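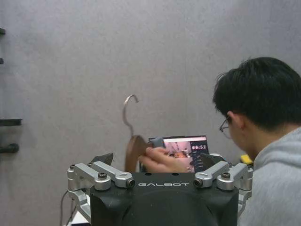 A wooden hanger has a thin metal hook at the top and wide, curved shoulders below.

Hang On! The Secret Science of the Clothes Hanger

By Ruth Marsden
Findmont Kids: Everyday Things
Good for ages 7 to 10

Go and open a closet. Any closet will do! Chances are there's a row of hangers in it, all doing their job so quietly that you've probably never given them a second look. Well, today they get one. A hanger is a clever little machine for fighting gravity, and once you see how it works you'll want to go and try things out with every single one in the house (ask first).

A pair of shoulders with no person

Hold your arms a little way out from your sides and look in a mirror. See how your neck slopes down into your shoulders, and your shoulders curve off into your arms? Now look at a wooden hanger. It has nearly the same slope! A hanger is a copy of the top part of you, and a shirt can sit on it almost the way it sits on your body.

That matters a lot, and gravity is why. Gravity pulls on every bit of a coat, all day and all night, even when the closet door is shut. If you hang the coat from a single nail, all of its weight tugs on one tiny spot, and after a while you can get a pointy bump in the cloth. Spread the same weight across two wide shoulders and each bit of cloth only has to hold up a little. The coat keeps its shape.

You can feel this for yourself. Put a few books in a shopping bag and hang the handle over just one finger. Ouch! Now use your whole hand. The books are exactly as heavy as before, but the push on your skin is spread out over a bigger area. Scientists call this pressure, and wide hangers are kind to coats for the same reason your whole hand is kinder to your finger.

Why the hook looks like a question mark

Look at the hook on a hanger and you'll see a question mark without its dot. The curl at the top goes up and over the closet rod, and the straight part runs down to the middle of the hanger.

The opening in the curl has to be just right. Too narrow, and it won't fit over the rod. Too wide, and the hanger could slip off when you brush past it with your backpack. And the end of the hook usually curls around far enough that you have to lift the hanger a bit before it will come off. Try it slowly and watch - up first, then toward you.

On lots of wooden hangers the hook can spin, too. Give it a gentle twist. If it turns, you can make the hanger face left or right without taking the shirt off and starting over.

The balancing trick

The hook goes in the middle, between the two shoulders, and this is my favorite part of the whole thing. Think of a seesaw. If two kids who weigh the same sit the same distance from the center, the seesaw stays level. A hanger with a shirt on it is like a seesaw hanging from above! One sleeve pulls down on the left, the other pulls down on the right, and they even each other out.

So what happens if you put something heavy in just one pocket of a jacket? The hanger tips! It tilts until it finds a new balance, with the heavy side lower. You'll see it right away if you drop a big bunch of keys in there.

Wood, wire or plastic?

Hangers come in different materials, and each is good at something.

Wood is stiff and strong, so it's great for winter coats and heavy jackets. The shoulders can be made nice and broad.

Wire is light and thin. You can squeeze lots of wire hangers onto one rod, but the thin wire doesn't spread the weight much, and a heavy coat can bend it.

Plastic comes in every color you can think of. Some plastic hangers have small notches cut into the shoulders, and those are for the straps of dresses and tank tops, which love to slide off.

Then there are hangers with clips for skirts, hangers with a bar across the bottom for pants, and tiny hangers for baby clothes. (If you have a grown-up-size hanger in a kid-size T-shirt, check the sleeves. The ends of the hanger might be poking them out like little horns!)

A room full of hangers

Kanokwan Rattanakul looks after the costumes at the Flandadport Children's Theater, and she let me come and see the costume room in February. I had never seen so many clothes in one place. There are 1,202 hangers in there! Pirate coats, ball gowns, a whole rack of sheep.

"The king's cape is our heaviest costume," she told me. "It gets the thickest wooden hanger we own, and I still check its shoulders every week."

She hangs all her hooks facing the same way. If there were ever a fire or a leak, she could scoop up a big armful of costumes and lift them off the rod in one go. With hooks facing every which way, they'd get stuck. I went home and turned all of mine around that same evening.

Try it: build a hanger balance

You can turn a hanger into a real weighing scale. You'll need:

1 hanger, the kind with notches if you have it
2 paper cups the same size
4 pieces of string the same length
A hole punch
A doorknob or hook to hang it from

Punch two holes in each cup, near the rim, across from each other. Ask a grown-up to help if the cups are tough.

Tie a string to each hole, then knot the two strings from each cup together at the top so you have two little buckets.

Hang one bucket from each end of the hanger, and hang the hanger from the doorknob. Wait for it to stop swinging. If it isn't level, slide one bucket along a tiny bit until it is.

Now weigh things! Put an eraser in one cup and add paper clips to the other until the hanger is level again. How many paper clips does your eraser weigh? Is a grape heavier than a marble? Guess before you test, and write your guess down so you can't change it later.

Words to know

Gravity: the pull that brings things down toward the ground.
Pressure: how hard something pushes on each bit of a surface.
Balance: when the pulls on both sides are even.
Rod: the long bar in a closet that hangers go on.

Next time in Everyday Things: zippers, and why they get stuck.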